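4.2 Living with the Pultlow kit

I should say up front that I wanted to like the Pultlow. It's a hand-held gripper kit with a camera on it, you carry it around and do your chores with it, and the recordings come out ready for training a folding policy. Dennis Makokha and I ran it for most of April on clothes and bedding, and we ended up with 2,590 clips. The vendor's quick-start guide suggests 1,000 as a first target, so we had plenty to work with (and plenty to complain about!).

Setup was easy. Aileen Lagman had the first unit paired and recording before I'd finished my coffee, and the Zultedix software that ships with it found the tool every time we plugged it in. The grip itself is comfortable for short stretches. On long ones my thumb got sore, and Dennis, who has bigger hands, wanted the trigger farther forward.

Where things got interesting was puffy outerwear. T-shirts and towels hold still for the camera once you've picked them up, but a puffer jacket swings, and it takes over the view while it does. Fig. 7 is a typical lift. You can still make out the quilting on the body, just barely, and the sleeve runs off toward the upper right, but edges that our keypoint labeler depends on are smeared. The straps and buckles lower down go soft as well, so the background isn't much help for tracking either. We threw out 74 clips for blur alone, nearly all of them jackets.

Slowing down helped. So did a shorter exposure, though you have to dig through 2 menus to find the setting, and Kimutai Kashindye pointed out that it resets after a firmware update. I'd love to see Pultlow put that on the main screen. For flat laundry I'd buy the kit again tomorrow. For coats, I'd budget extra time and record at half your normal pace, which is what we did for the runs in Section 4.3.
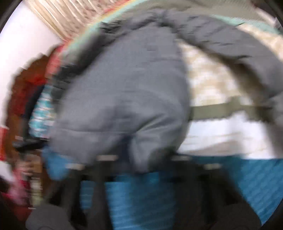 Fig. 7. Motion blur while lifting a gray puffer jacket, seen from the gripper camera.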